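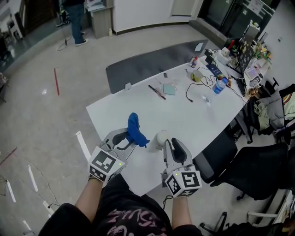 Blue cloth in the left, cup next.

Short Fiction | Work & Machines
9 min read

The Letting Go Part

My mum thought I'd got a job in an office, and I had, sort of. I went in on the tram, I had a lanyard, there was a kitchen with a sign about the dishwasher. It's just that once I was there I strapped a gripper onto each arm and picked up cups until lunch.

I was pretty good at it! You'd be surprised how long it takes, though. The first week I couldn't lift a pen without flicking it at somebody. By the third week I could fold a tea towel, cap a marker and move a paper cup with water in it, and I'd started reaching for things at home with two stiff fingers like a crab. Everything I did got recorded, and the recordings went down the hall to Zarnen, which was the arm. Two arms really, on a post, but everyone called it the arm. Zarnen was meant to watch enough of me clearing a table that it could go and clear one by itself.

The company was Statham. The program that did the learning was called Orkulow, after a lake one of the founders had been to, and if you asked him about the lake he'd show you his phone.

So, the routine. Jaxon Hawthorne ran the sessions. He'd mess up the table, I'd put it right, and then he'd mess it up again. I'd pick up the cloth with the left, hold it out of the way, and go for whatever was nearest with the right. Cup, bottle, notepad. Cloth last, into the bin at the end. Green lights on, go, green lights still on, good, stop. Jaxon had a pedal for starting and stopping and he'd tap it with the side of his shoe while he ate almonds.

It was Jaxon's sleeve that it got.

I was there because I'd gone down to borrow tape. Zarnen was having a fantastic morning. It picked the cloth up first go, held it up to one side exactly the way I do, and moved the cup with the right, a bit slow but lovely, and people had come out of their meeting to look. I felt like a parent at a swimming carnival. Then it took the cloth over to the bin and stood there with it.

"Drop it," said Jaxon, to the arm, the way you'd say it to a dog.

It didn't drop it. He gave it a while, then reached in and tugged the cloth out from the bottom. He shouldn't have done that, and he'd tell you so himself. The rule was you hit stop first and you stay behind the yellow line till the post light goes off. But it had been such a good morning, and it was just standing there.

The cloth came free. The jaws closed up after it, the arm swung back to start another go at the table, and on the way it found something soft and crumpled hanging about where a cloth ought to be. That was the cuff of Jaxon's good flannel shirt.

It wasn't fast, I should say. It was the same speed it had been going all morning. It pinched the cuff and then it held it up and out of the way, to the left, and Jaxon went up on his toes. He said "Oh, hello" in a very ordinary voice. Then the right arm went off to look for the cup, and to get to the cup it had to go past his face.

I hit the stop. I'd love to say I was quick, but I hit the light switch first, as they were on the same bit of wall, so the whole thing finished in the dark.

What I hadn't known, and what Jaxon had known and forgotten, is that stop means stop. It doesn't mean open. The arms froze where they were and the jaws stayed shut, so whatever they had, they kept. You want that if it's holding a jar. With the lights back on there was Jaxon on tiptoe with his arm in the air like a kid who knows the answer, and the right gripper parked beside his ear.

"Can you get the release," he said.

There's a hex key for the release. It lived on a hook and it wasn't on the hook. People ran about. Somebody suggested turning it all back on and asking it to open, and Jaxon said no thank you. In the end I cut his cuff off with the kitchen scissors, and he sat down on the floor and laughed for a bit, then stopped laughing and asked if anyone had a biscuit. He had a red mark across his wrist. He wouldn't go to the doctor until his manager drove him.

The form said 9/20/18 at the top and it asked for "immediate cause" and "underlying cause", with the same sized box for each. Immediate was easy. Person reached past line, machine not stopped. Jaxon wrote that himself, left-handed, in capitals.

Underlying took a week. They brought in a woman from Štefanec, the outfit that built the grippers, and I think she was hoping as hard as anyone that it wasn't the grippers. She opened and shut the left one 831 times on a bench with a counter on it. It opened every time. She checked the springs. She checked the cable. She was very nice and she had her lunch on her own in the car.

Then they sat me down and we watched me.

If you've never watched yourself clear a table over and over from the point of view of your own forehead, I don't recommend it. I breathe through my mouth. I say "come on, mate" to cups. We went through 136 recordings, me and Jaxon and the Štefanec woman, and somewhere in the afternoon of the second day she said, "Where's the end?"

"That is the end," Jaxon said. "Cloth's at the bin."

"But she hasn't let go."

He rewound it. There I was, left gripper over the bin, cloth in the jaws. Stop. He put on the next one. Over the bin, cloth in the jaws, stop. You could hear the pedal if you turned it up, a little clunk, and then sometimes an almond.

He'd been tapping off early. Only by a second or so. The job was done as far as anyone standing there was concerned, I was at the bin, what else was I going to do with it? And I did always drop it, I can promise you that, I've got a feeling in my hand of dropping it hundreds of times. It just wasn't on anything. Cups it had seen me let go of, because I'd put the cup down and go on to the next thing. Never the cloth. As far as Orkulow knew, you picked the cloth up and you kept it.

Jaxon went quite pale. I said it was me as well, I could've waited for him, I was always hurrying to get the next one going before the straps got sweaty. He said it was his foot. We went back and forth like that, very polite, like two people fighting over a bill, and the Štefanec woman wrote something down and asked if she could ring her boss now.

So the changes. The line on the floor got replaced with a gate, and if you open the gate everything stops. The hex key is on a chain, and there's a second one in the first aid box. The light switch has a plastic cover with my name on it in marker, which I'm told is affectionate. The pedal went in a drawer. I start and stop my own recordings now, and I have to count two after I've let go before I can finish.

And we had to do the cloth again, all of it. They wanted 200 fresh ones with the ending on before anybody would switch the left arm back on. I did 50 the first day and my shoulders were so cooked that I couldn't wash my hair. Jaxon messed up the table for every single one. He was fine, the mark had gone by then, but he'd started wearing T-shirts, in that building, where the heating had been broken since May.

I noticed I'd gone funny about it too. I'd get to the bin and open the jaws and the cloth would fall, and I'd stand there looking at it. Counting two. Then I'd look in again to make sure. Jaxon asked what I was doing and I said I was being thorough.

When they did switch it back on there wasn't a crowd. There was me, Jaxon, his manager, and the gate. Zarnen picked up the cloth. It held it out to the left and I felt Jaxon shift his weight next to me. Cup, slow but lovely. Pen. Then over to the bin.

It opened, the cloth dropped, and it waited. Then the arm leaned over a bit, like it was having a look in.

"Is it meant to do that?" said the manager.

Jaxon looked at me. I said I'd have to check the recordings.

Filed under: Short Fiction, Robots, Workplace
14 comments | 37 shares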